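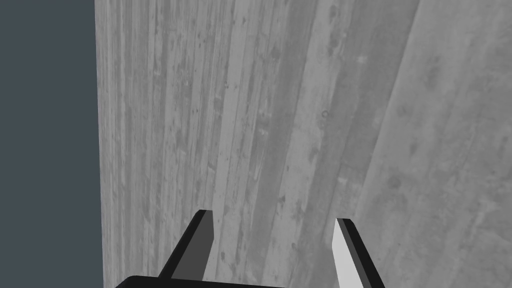
## 3. Running your first chore in the simulator

Okay, by now you've got Brindwood installed and the sample home loaded (if not, go back to section 2, I'll wait). Now for the fun part, where we ask a pretend arm to do pretend housework and find out how far off the real thing is!

My short answer, after a lot of evenings with this: a machine can do a chore if the chore has been tidied up for it first. Give it one block, good light and plenty of room, and it's lovely to watch. Give it my kitchen on a school night and I'd still bet on the kid with the dish towel. Keep that in mind while you set things up, so you don't spend your first weekend hunting for a bug that's really just the state of the art.

### Before you start

- Close anything else that's using your graphics card. Mine gets cranky with a browser open.
- Make a folder for the run logs. They pile up fast.
- Start with the two-finger gripper, even if you downloaded the fancier hands. You can swap later in Settings > Tool.

### Setting up the approach

1. Open **Chores > Move Panel**. It's the plainest job in the pack, and I still use it to check a new install.
2. Choose **Wrist view** in the top menu. The outside view is prettier, but you can't judge a close approach from there.
3. Press **Home** and let the arm settle. It sways a little on slower computers, so give it a second.
4. Set **Finger opening** to wide. You want the fingers open before the arm gets anywhere near the wood.
5. Type a seed in the **Scene seed** box. I use 736 for everything, for no better reason than that it was the first one I typed, and now all my old logs match it.
6. Turn **Approach speed** down to 12 and press **Go**.
7. Hit **Pause** when the wood grain takes up most of the view. Look at the fingertips and the nearest edge of the wood. If both tips sit over the broad side, you're facing a surface the gripper can't get around, so back off and come in toward an edge.
8. Press **Go** again, then **Close** once there's wood between the fingers.
9. Save the run, even a bad one. Especially a bad one!

> **Note:** The gray streaky wood is the default texture. You can load a warmer one from the Skurkdale texture set, and it does look nicer, but change it only after you have a few good runs saved. I switched early on, my success rate dropped, and I spent a whole evening blaming the arm.

> **Caution:** Don't skip step 6 and leave the speed on its factory setting. Inside the simulator a crash costs you nothing, which makes it really easy to learn bad habits you'll pay for on a real arm.

### Reading your score

After a batch, the **Results** tab shows a percentage. My best batch on Move Panel came out at 69, and I was thrilled, and then I tried to explain to my family why I was thrilled about a robot dropping that much stuff. Fair enough. If your dishwasher finished the job that often you'd send it back.

Still, the score lumps different kinds of failure together. Open the log and see where each run went wrong:

- **Missed approach:** the fingers never got around the piece. Usually an angle problem, so repeat step 7 slowly.
- **Slip:** it closed, then lost hold on the lift. Raise **Grip force** one notch at a time.
- **Timeout:** the arm just sort of hovered. I get these when the panel fills the whole view and there's no edge left to steer by. Back off farther than feels necessary and try again.

> **Note:** Compare batches only if they used the same seed and the same speed. I keep a text file called `ngo_notes` (named after Ngô, the street I lived on when I started it) with one line for each batch.

### Moving on to harder chores

Once you've had 3 good batches in a row, try **Stack Boards**, then **Clear Shelf**. Leave **Fold Towel** for last. Cloth is miserable to simulate, and a good score there tells you very little about a real towel.

If you plan to copy your settings over to a Brutberg bench arm, read section 6 before you plug anything in. The speed numbers don't use the same scale, and you'll need to set the finger opening again by hand.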